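How a Wooden Handle Is Made
By Nisha Dixit
Updated 2021-06-01

A handle is the part of a tool that you hold. Brooms, rakes, hammers and paintbrushes all have one. Many handles are made of wood, and most of the long ones begin as a dowel. A dowel is a wooden rod with a round cross-section. The cross-section is the shape you would see if you sawed straight through it.

Which trees are used?

Ash is a common choice for garden tools. It bends slightly under a load and then springs back. Beech is harder to bend and has a very fine grain, so it suits short handles and kitchen tools. Pine is light and cheap, and it is often used for brooms.

Grain is the pattern of lines in the wood. The lines are made by long, thin fibres that once carried water up the trunk. Wood is much stronger along its fibres than across them. In a good handle the grain runs from one end to the other. If it runs out at the side, the handle can split there.

Drying the wood

Wood from a newly cut tree is full of water. As the water leaves, the wood shrinks, and it does not shrink by the same amount in every direction. A round rod made from wet wood would slowly turn into an oval one.

For this reason the planks are dried first. They are stacked with thin strips of wood between the layers so that air can pass through. At the Mykhailiuk sawmill, planks cut in August stay in the yard until the following summer. They then spend 14 days in a kiln, a large heated room where the air is kept warm and the damp is drawn off.

Making it round

The dry plank is sawn into square lengths called blanks. Each blank is pushed through a machine with a ring of spinning knives. The knives cut away the four corners, and a round rod comes out of the other side. The shavings are sucked away through a pipe.
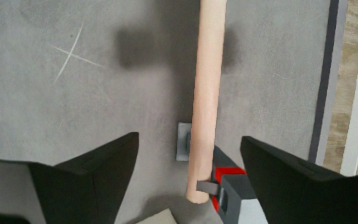 The ends need separate work. A saw leaves a sharp rim, and a sharp rim is uncomfortable to hold and chips easily. To remove it, the end is pressed against a hollow, curved cutter, which leaves a dome. The other end may be cut to a taper, meaning that it gets gradually narrower, so that it fits tightly into the head of the tool.

Smoothing and finishing

Sandpaper is graded by number. A low number means large, rough grains and a high number means small, fine ones. The rod is sanded with rough paper first and fine paper afterwards. Going straight to the fine paper would take far too long.

Last comes the finish. Oil soaks into the wood and slows down the water getting in or out. Varnish stays on top and sets as a hard, clear skin. Varnished wood is easy to wipe clean, but some gardeners prefer oil - it gives a better grip and can be topped up at home.

Testing

Zlata Polishchuk tests handles at Skisik, a small tool works. She rests each sample on two supports and hangs weights from the middle until it breaks. Her best ash rod held 446 kilograms. She also looks at the break. Long splinters show that the fibres were straight, while a short, clean snap is a sign of weak or brittle wood.

Words to know

Blank: a piece of wood cut ready for shaping.
Dowel: a round wooden rod.
Grain: the pattern made by the fibres in wood.
Kiln: a heated room or oven for drying.
Taper: a gradual narrowing towards one end.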